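Is it worth wiping down an air purifier every week?

Clindlow45
My sister swears I should go over our big white purifier every Sunday with a bucket of water and a cloth. The manual (Bivport, bought used) says to vacuum the front and leaves it at that. It sits by the hall door and the top gets dusty in 2 days. Is weekly cleaning a real thing or just busywork?

Barros
Busywork, mostly. I've read the "clean air starts with a clean cabinet" line on the Grorau forum and never saw one number behind it. The dust that matters is in the filter. I do the top when it bugs me.
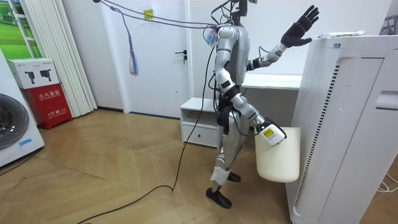
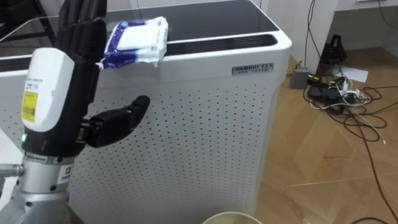 Keep the bucket away from any top vent, whatever your sister says. A wipe is plenty for a glossy top, and go easy so nothing drips in the slot. Small round holes in a front panel are another story, wipes just push the fuzz in. Use a brush on the vacuum. Unplug it first. I'm at 3000 hours on mine and it sounds the same as ever.

grorau_60
Wrong, I do mine every week with vinegar and the air smells way better. Try it.

Barros
It smells like vinegar, you mean.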